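# Grastmont Household Word List

A list of everyday words for things people keep, clean and repair at home, collected in Grastmont from spoken interviews. Version of November 2003.

## What is in it

The list has 615 entries. Each entry gives the word as spoken, a plain spelling, a short meaning and the number of speakers who used it. 27 speakers took part. Words given by only one speaker are kept and marked with an "s" in the last column.

Entries are sorted by topic first and then by letter. The largest topic is Cloth and Cord, with 80 entries, many of them local names for rags, ties and loops.

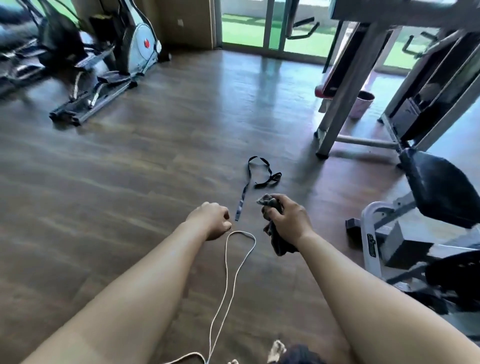
Spelling follows the Ruggiero school dictionary where it has the word. Where it does not, Liliana Orlandini chose the spelling closest to the sound and put the other candidates in the notes column.

## Files

- words.txt – the list itself, tab separated
- speakers.txt – age group and street area for each speaker, no names
- topics.txt – the 17 topic codes
- changes.txt – corrections made after the first check

All files are plain text. Accented letters were saved in Latin-1. If they look wrong in Trenix, set the character set by hand before opening.

## Known problems

The Furniture topic is thin. Several speakers used one word for a stool, a bench and a chair with a back, and the interviewers did not always ask which was meant. These entries carry a question mark.

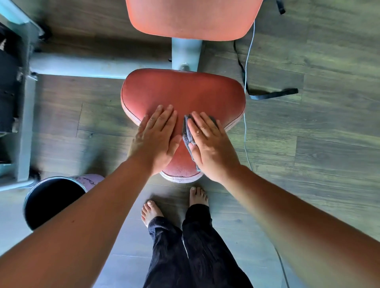 Two topic codes, K and KK, overlap. Natalina Vitale is merging them, and the old codes will stay in the file until that is done. Stress marks are missing for most verbs.

## Use

Free for study and teaching. Please name the list and the version if you print any part of it. Send corrections with the entry number and the topic code.

Related items

Grastmont Street Names, Old and New
Plistus Valley Kitchen Words
Ruggiero Spelling Notes, Part 2
Converting Trenix Tables to Plain Text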